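We use cookies to keep you signed in. By continuing you accept our cookie policy. [Accept] [Settings]

Hand guiding or remote for cable tasks?

bolent_user
I must teach our arm to put cables in order. I recorded 64 demonstrations by pushing the arm with my hand. The trained policy still pulls too hard. Should I change to remote control?

Neltbridge
Yes, change. When you push the arm, your own hand comes into the wrist camera, and the policy learns with the hand there. I made 165 demos with a leader arm and I would not go back.

fovside
I don't agree with Neltbridge. With remote control you feel no force, and for cables the force is half of the work. Keep hand guiding, only move slower.

Chalerm Rungrueang
I use both, so maybe my experience helps.
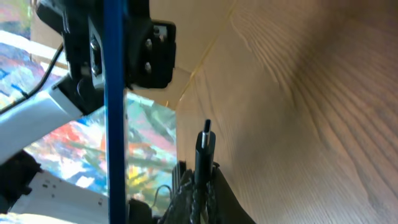 Cable work is difficult by remote because depth is hard to judge from one wrist view. My operators want to close the fingers too early. With the USB-C plug standing up beside the wood like this, and the braided cables bunched below it, I ask them to stop for two seconds before they come near. Then the demos become more similar to each other.

bolent_user
Thank you. Do you keep the pause in the training data?

Chalerm Rungrueang
I cut it. Otherwise the policy learns to wait.

fovside
I would keep it, but ok, try both.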